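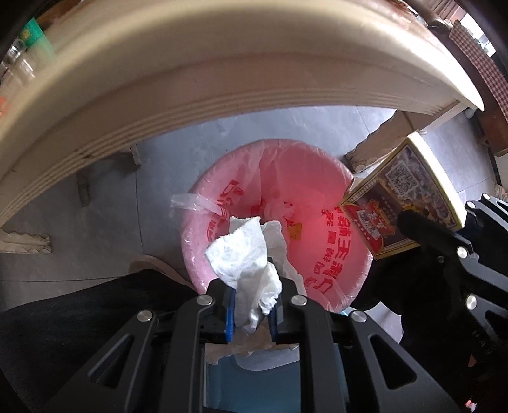 Why do we ask you to practice with the hand-held grippers before you write a single line of code?
Your own hands teach you what the job asks for. Squeezing a trigger to pick something up is slow and clumsy at first, and after twenty minutes of it you'll have a much better feel for what you're asking a robot arm to do.

Okay, notes from the demo visit, for those of you who missed it and for those who came and forgot to write anything down (you know who you are!). Trinidad Mateos from Varkside ran the session, and she was kind enough to let everybody have a turn. There were 28 of us, so turns were short.

Things I want you to remember for the worksheet:

Soft stuff is hard. A tissue changes shape as soon as you pinch it, so you can't plan one grip and trust it. A cardboard box keeps its shape, but then you have to think about the angle of your wrist.

Letting go counts as a step. Said asked about this and I was so glad he did — most of us plan the grab and forget the release.
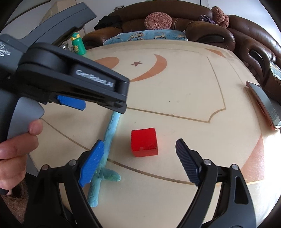 Trinidad also talked about approach, meaning how you come in toward an object before you close on it. Come in with the jaws open and lined up with two flat faces, and a block is pretty easy. Come in crooked and you shove it across the table. I did this 7 times, in front of my own students, so please don't feel bad about yours.

With two grippers going, agree on who moves first. Birdie and Palesa talked out loud the whole time and I thought that worked really well.

For next class: pick one chore you do at home and break it into grabs, moves and releases. One page is plenty. Read the Ndlovu chapter too, at least the part on contact — the math at the end can wait until July.

Charito Maglaya has the sign-up sheet for the second visit. There are 20 spots.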